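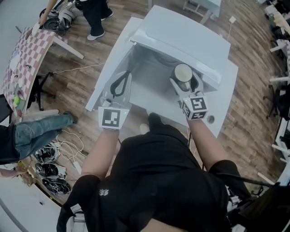 A person uses two hand-held grippers in a washing machine; one of them holds a cup.

How does a robot learn to pick up a cup?
Robots for young readers, 26 August 2021

You learned to hold a cup when you were very small. Somebody showed you, and you tried many times. A robot needs to be shown also. One way to show it is with a kit named Cideck, made by the company Gerunis.

In the Cideck kit there are 2 grippers. A gripper is a tool like a simple hand. It has no five fingers like yours, only pads which open and close. A person takes one gripper in each hand and does a normal job from the house. For example, the person puts a cup somewhere, or takes it out again.

Why do the grippers have black and white squares? These squares are called markers. A computer can find such a pattern easily in a picture, and from it the computer can understand where the gripper is and which way it is turned.

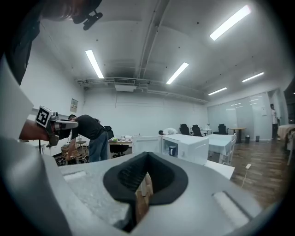

The gripper has also its own camera, so the computer gets to see the work from very near. This is useful when the hand is deep inside of something and it is difficult to look in from above.

One time is not enough for learning. Sigita Jaunzems, who teaches people to use the kit, asks each of them to repeat one small job 70 times. "Children think it is boring, but they do the same with a video game," she says. After each try the object is put in a little different place. In this way the robot does not learn only one place by heart.

What is good in the kit, and what is less good? Learning to use it is quick. But the arms become tired, and Sigita wants a rest after every 6 tries. There are many cables too, and you must look where you step!

Try it at home
Take two wooden spoons, one in each hand. Now lift a plastic cup with the spoons only and put it in a bowl. Was it hard? Move the bowl and try again.

New words
Gripper: a tool that holds things.
Marker: a pattern that a computer can find easily.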